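Dagdag notes
Home | Posts | Archive | Tags | Search

Tidying up the replay tool

Most of December has gone on the replay tool for Dagdag, the arm controller I work on in the evenings. The control side has been fairly settled since summer. The tooling round it had not, and I was losing more time to hunting through logs than to writing code.

The old set-up kept everything in one file per run: joint positions, commands, planner output and camera images, all mixed together in the order they arrived. To look at one moment I had to load the lot. A long run of 600 steps took so long to open that I would go and make tea, then forget what I was looking for.

The new version splits each run into two parts. Numbers go in one file and images in another, and a small index ties them together by simulation time. I used to go by the clock on the computer, which was a mistake. When the simulator slowed down, the clock carried on, and the images drifted away from the commands they belonged to. I had blamed the planner for at least one fault that was really in my logging.

I have been running it on the kitchen world from Urgate, which I keep going back to for its cabinets. Handles are a good test for a planner. The fingers have to arrive at the right angle, and a small error in the wrist shows up straight away.

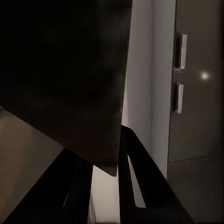
Why not let the planner run again on every step and forget about replay? Planning again hides the fault. If the first plan was bad, a fresh one a moment later may cover it up, and you never find out which part of the code got it wrong. With replay I can feed in the same inputs, stop at the same step and read what the planner was given.

Changes since the last post:

The index is now written as the run goes along, so a crash no longer loses it.
You can jump to a step by number or by time.
Joint limits are drawn on the same plot as the commands.
Collision checks can be run again on a saved path with a different margin.

The last one has been the most useful. I had the margin set to 8 mm everywhere, including at the fingertips, so any path that ended in contact was thrown out. Fingertips now have their own setting – it lives in the same config file, under the gripper section.

Still to do: the viewer holds up to 200 images in memory and then gets slow. Nandi Du Plessis sent me a patch that loads them in small batches, and I will merge it once I have fixed the tests it breaks. The tests are at fault there.

Comments (3)

draltemthorpe_dan
Does the index cope if you pause the simulator half way through a run?

Reply from author
Yes. Simulation time stops as well, so there is no gap. Resetting the world is a different matter and starts a new index.

Nandi Du Plessis
I've pushed a second version of the patch. It should only break one test now.

Older post | Newer post
Contact | Copyright Dagdag notes | Back to top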